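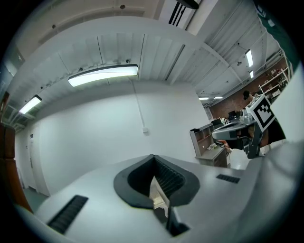

3/12/26

Okay, update on the parish youth club in Arruda, for everyone who's been asking in my DMs. The doors are open again!! We had 64 kids on the first evening, which is a lot of kids for one ping-pong table

---

Sister Hermine Moser ran the homework room till 8 and then taught the older girls a card game I still don't understand. She's been there since October and already knows every grandmother on the street

---

The roof over the hall is fixed. The chapel side still leaks by the sacristy door, so Sunday Mass stays in the gym for now - bring a cushion if you have a bad back like me

---

We need around 100 more meals a week for the after-school group. If you can cook on Tuesdays, message me. Rice and beans is fine, they inhale it

---

Also looking for 2 guitars, any condition, for the choir. Nimo broke a string AND the neck on the old one (he's very sorry, he's nine)

---

Bus from Mullura leaves at the usual time on Saturday. Permission slips please, parents!! I have two so far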